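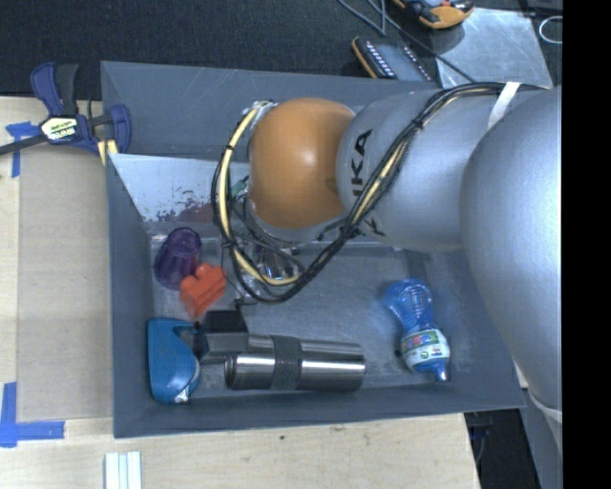

How to Sort a Catch-All Bin

Every house has a bin where stray cups, toy blocks and odds and ends land during the week. Once it gets past half full, things at the bottom are as good as lost. Sorting one takes less than an hour if you work in order.

What you need
A clear table
Three smaller boxes or trays
A damp cloth and a little dish soap
A trash bag

Step 1. Put the bin on the table. Working at table height is easier on your back, and you can see into the corners.

Step 2. Move everything to the sides and front so the middle of the floor is open. Use that space to look at one item at a time.

Step 3. Take out the kitchen items first. Plastic cups go straight to the sink. Check them for cracks before you wash them.

Step 4. Take out the toys. Building blocks go in one tray, everything else in another. If you have a large set, keep a tally. Chae-won Son's family set is listed at 528 pieces and she is still six short.

Step 5. Flatten any wrappers or shiny packaging and decide whether to keep them. Most can go in the trash bag.

Step 6. Wipe down the bin. Old scratches in gray plastic won't come out, so don't scrub at them. Let it dry with the lid off.

Step 7. Put back only what has no other home. We use Cokby trays for the rest, but shoe boxes work too.

Repeat in June and again before the winter holidays. If the bin fills up sooner than that, move it away from the front door.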